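Extraescolares > Club de robótica > Curso > Preguntas frecuentes

Preguntas frecuentes del club de robótica Tranorar

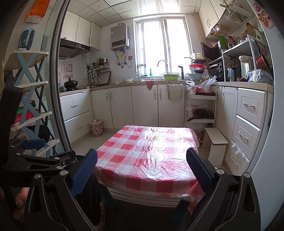
Este curso trabajamos con tareas de cocina y de casa. Lo aviso de entrada porque cada noviembre llega alguien convencido de que va a construir un robot que pone la mesa él solo. No va a ser así. Contesto a lo que más me preguntan, con menos entusiasmo del que gasta el folleto.

¿Qué se hace en el club?
Grabar tareas cortas con una pinza de mano, ordenar lo grabado, entrenar un modelo pequeño y comprobar cuánto falla. La primera parte ocupa casi todo el trimestre. Quien venga por la última se va a aburrir bastante antes de llegar.

¿Por qué tareas de casa y no un circuito o una competición?
Porque en el circuito ya sabemos hacer trampas. Durante años llevamos a la liga Saretti un robot que seguía una línea negra estupendamente, siempre que la línea fuera la nuestra y la luz también. Ganamos dos veces y no creo que aprendiéramos gran cosa. Un mantel de plástico arrugado que brilla junto a la ventana es mucho peor rival.

¿Hace falta saber programar?
Un poco de Python ayuda a partir del segundo mes. Para grabar no hace falta nada, salvo paciencia y leerse las normas. Los que mejor programan suelen ser los que peor graban: van con prisa.

¿Cuántas grabaciones hay que entregar?
Cada grupo entrega 60 por tarea. El curso pasado reunimos 458 entre todos y, una vez revisadas, tiramos más de la mitad: tapaban la lente, empezaban tarde o nadie había apuntado qué tarea era. No me impresiona el total de nadie hasta que lo he visto limpio.

¿Se puede grabar en casa?
Sí, con permiso de quien viva allí. No ordenéis la cocina para la ocasión. Si hay bolsas en la encimera, que salgan las bolsas. Un modelo entrenado en encimeras vacías solo sirve para encimeras vacías, y de esas he visto pocas. Lo que sí hay que retirar son las cartas, las facturas y cualquier papel con datos personales. Con el fuego encendido no se graba.

¿La pinza la pone el club?
La pone el club, con una fianza de 50 euros que se devuelve al entregarla entera. «Entera» incluye los tornillos. También hay una Vogler antigua para practicar; agarra regular y no se presta.

¿Es verdad que el modelo aprende solo?
Eso dice mucha gente que vende cosas. El nuestro repite más o menos lo que le enseñamos, y cuando movemos la mesa un palmo empieza a hacer tonterías. Satish Bansal, que lleva el grupo de los mayores, es más optimista que yo y cree que con más cocinas distintas mejorará. Puede ser. De momento le he pedido que lo demuestre en una que el modelo no haya visto.

En la muestra dijeron que acertaba el 80 %. ¿Es cierto?
Es cierto en la mesa donde se entrenó, con el mismo objeto y colocado casi en el mismo sitio. Fuera de ahí no lo medimos, así que no hay cifra. Pedí que se pusiera en el cartel y no se puso.

¿Vamos a presentarnos a algún concurso?
Quizá al Tronden, en la categoría de manipulación. Depende de si para entonces tenemos algo que enseñar aparte de un vídeo bien elegido. Los vídeos de un único intento bueno no los mando, aunque insistan.

¿Sirve para la nota de Tecnología?
No. Preguntad a vuestro profesor si os acepta la memoria como trabajo; a algunos se la han aceptado.

¿Y si falto varias sesiones?
Se puede recuperar grabando, pero hay que avisar al grupo. La pinza no puede quedarse tres semanas en una mochila.

Última revisión: 30 de julio de 2021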